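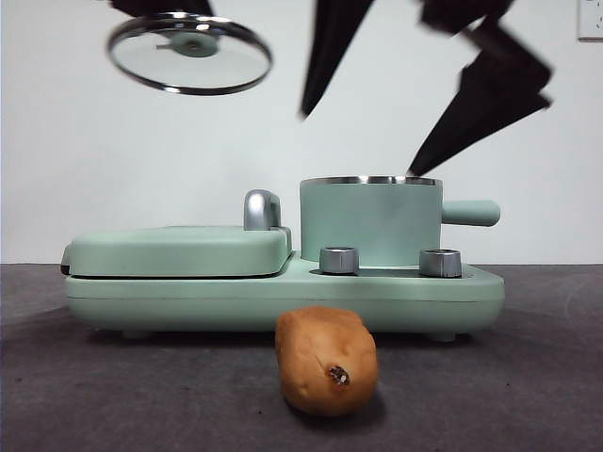 Yanti Santoso had the same thing with her own club last summer and says to read the option clause before anything else, as most arguments of this kind come down to who holds the option and how it has to be used.

Can a club extend my son's contract without him agreeing?

Posted by RimportDad

My son is 18 and plays for Rimport, second tier, mostly as a substitute so far. He signed his first professional contract at the end of his scholarship. It was announced on the club website as a three-year deal, but the paper copy we have at home says two years "with an option for a further year". He is coming to the end of the second year and another club, Ngui, has asked whether he will be free in the summer.

The manager who signed him has gone and the new one hardly picks him. In May he got a letter saying the club "intends to exercise the option". He hasn't signed anything new. His pay would stay the same as this year apart from a small rise written into the original contract.

What I want to know is:
Does he have to stay?
Can he ask for better terms for the option year?
Does it matter that he has made 16 appearances and there is a line in the contract about appearances?

He has no agent at the moment. He did have one when he signed but that agreement has run out. I have the full contract here, though I'd sooner not type it all out.

Yanti Santoso

I mentioned this in a comment already but here is the longer version. You need to find out whose option it is. There are three common types.

Club option. The club decides. If they tell the player in writing, in the way the contract says and before the date the contract says, the extra year happens and no new signature is needed. He agreed to it when he signed the first time.

Mutual option. Both sides have to say yes. If he doesn't want it, it doesn't happen.

Automatic extension. It starts by itself when something is reached, usually a number of games. This is where your appearances line may come in. Look at whether it says "appearances" or "starts", and whether it means league games only or cups as well. If most of his came off the bench and it says starts, he may be nowhere near it. Check too whether the games have to fall in one season or can be added up over the whole contract.

Then look at the notice. There should be a date, and there may be a rule about how the letter is sent. Ours had to go to the player himself at his home address. I would also look closely at the word "intends". Saying you intend to do something could be read as different from doing it, and if the deadline has since gone by without a second letter then that is worth putting to someone who knows employment contracts in football. I am not a solicitor and couldn't tell you which way it would go.

On the money, the option year normally runs on the terms already written down. He can ask for more, and clubs do sometimes tear up the option and offer a longer deal on better pay, mainly when they know somebody else is interested. They don't have to.

He should ring the players' union if he is a member. Have the contract and the letter in front of you both when he calls - they will ask for exact wording. He will probably have to make the call himself as he is an adult.

One more thing. Please don't let him talk to Ngui directly until you know where he stands. If he is under contract they would normally need his club's permission to approach him.

Treltik

clubs can do what they want basically. my cousin was released with a week's notice and he had an option too. get him an agent

Aisyah Setiawan

Agree with most of what Yanti put, not with Treltik. An option the club doesn't take up just lapses, so being let go at the end of the fixed term is a separate matter from being kept on.

I'd add two points. The website story doesn't count for much. Clubs often announce the longest length the deal could run to, so "three-year deal" on the site and "two plus one" on paper can both be about the same contract. Go by the paper.

The other is his age. If he was under 18 when he signed, a parent or guardian would usually have signed as well, so look for your own name on the last page and for any extra sheet attached to it. The appearance terms and bonuses in ours were on a separate schedule which we'd put in a different folder, and we spent an evening arguing over a clause that was changed on page two of it.

If he does have to stay, a loan is worth asking for. A new manager who isn't picking him may be glad to agree - the club keeps the player and he gets some football. Put the request in before pre-season if you can, while the squads are still being sorted out.

RimportDad

Thanks both. I have found the schedule. It says "the Club shall have the option" so that answers the first part, and the games line says starts, league only. Notice has to be in writing by the third Saturday - sorry, I've misread that, it is by a date which hasn't passed yet. He is going to ring the union in the morning and ask about a loan after that.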